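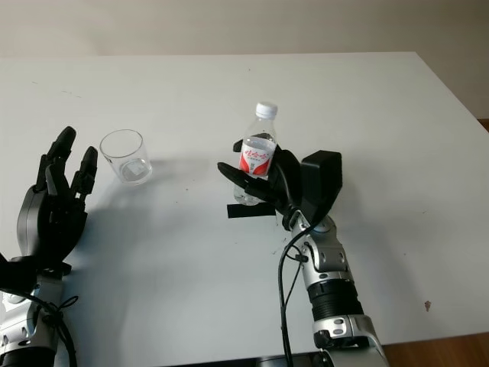
Pouring Lessons: A Gallery from the Bollia Bench

2023-05-28

Most of May went into teaching two hands to pour a drink. A person in a headset and gloves moves, the robot moves the same way a moment later, and the whole business gets recorded so that one day the robot can do it without anybody standing there sweating. Bollia is our name for the setup: two arms, two hands, one table and a great deal of cable. The learning software comes from the next room and is called Birier, for reasons that were funny at the time.

We recorded 162 pours. The notes below are what I would want to read if I were starting over, which I may be, depending on how the next training run goes.

The grip

The bottle gets held around the middle, label and all. We tried holding it near the cap, where it swings like a bell, and near the base, where the fingers meet the table before the bottle does. The middle is dull and it works. A soft plastic bottle also gives when squeezed, and an operator who can't feel the squeeze will find this out from the water level.

The other hand

In a right-handed pour the left hand has very little to do, and the operator still has to put it somewhere. Open, fingers up, near the glass is a good waiting position. Early on, people forgot they had a left hand at all and let it drift. The recording keeps the drift along with everything else, and Birier is a faithful student. After the first training run the robot poured fairly well and waved slowly at the wall while doing it.

The tape

A strip of black tape on a white table is the cheapest piece of equipment we own and the one I would replace first. The bottle goes back to the tape at the end of each pour. Move the tape and you have a new set of demonstrations, so please don't move the tape. Somebody moved the tape in the second week. We have a folder for that now.

The glass

Short, clear, straight sides. Clear glass is hard on depth cameras, and we knew that going in. We considered a nice opaque mug and decided that learning to pour into a mug would mostly teach us about mugs. We also stopped drying the glass between takes. A little water in the bottom is how glasses are found in kitchens, and the first 10 recordings had all been made with a glass so clean that the policy seemed offended by any other kind.

The operator

New operators pour like surgeons for a few minutes and then like themselves. We keep the second kind. The slow, careful takes look lovely on playback, but the robot copies the pauses too, and it has no idea that you were pausing to scratch your nose. Five pours to warm up, then record, then hand over the gloves. Nobody's eighth pour in a row was ever as good as their fourth.

The lag

There is a small delay between your hand and the robot's. You stop noticing it after a while, in the way you stop noticing a bad chair. It matters most when you tip the bottle back up. Start when the glass looks a bit too empty, and by the time the arm agrees with you it will be right. I have begun doing this at home, where there is no delay, and my family gets small drinks.

The cables

They loop along the forearms and get tied back with whatever is at hand. Bolger, the folder of scripts that checks each recording before it gets saved, was written after a cable snagged halfway through a session and we labeled the result a success. It flags any joint that stops when it was told to go. It also flags people who stop to think.

The spills

We kept them. Detotport, our storage box, has a section for failed takes, and there were around eight worth watching more than once. Misses, a knocked glass, one bottle let go of a little early with great confidence. They go into training marked as failures, and they are by far the most requested files we have, mainly at lunch.

Next up is screwing the cap back on. The left hand will have to earn its keep. If you have gloves in a size small that you don't need, please leave them on the shelf by the door.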